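Home | Reviews | Kitchen | Gadgets | Deals | Contact

Posted in September by the Castport Gadget Desk

OK, so I finally got my hands on the Cedavex, the tabletop arm everybody in my inbox keeps asking about, and I've been trying to get it to do my chores for 11 days now. The short version is that I like it way more than I expected and I still wash my own dishes!

Setup was easy (two screws and a clamp, plus an app called Yimyam that wanted 360 updates before it would say hello, or that's how it felt). The base is heavy, the arm is quiet, and my dog stopped barking at it by the first evening. What I cared about was table stuff, though. Spoons, plates, little things left lying around after a meal.
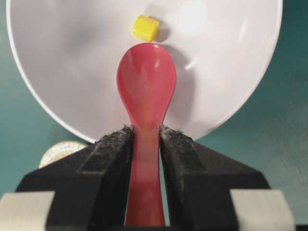 Can it clear a table by itself yet? Mine can manage a small one if you set it up kindly, with light plastic things and lots of elbow room, but a normal family dinner is way past it.

Spoons were my favorite part. Once it has a good hold on the handle it's surprisingly gentle, and I ended up cheering at it like it was a toddler. Thin forks lying flat were a mess, and it nudged one all the way to the floor while I stood there with my coffee. Plates I gave up on.

My other gripe is speed. Putting away 2 spoons took longer than emptying my whole dish rack, and the Stekatgate store wants real money for spare finger pads.

If you love tinkering, go for it, you'll have a blast. If you just want the kitchen clean by bedtime, keep your sponge and check back after the next model.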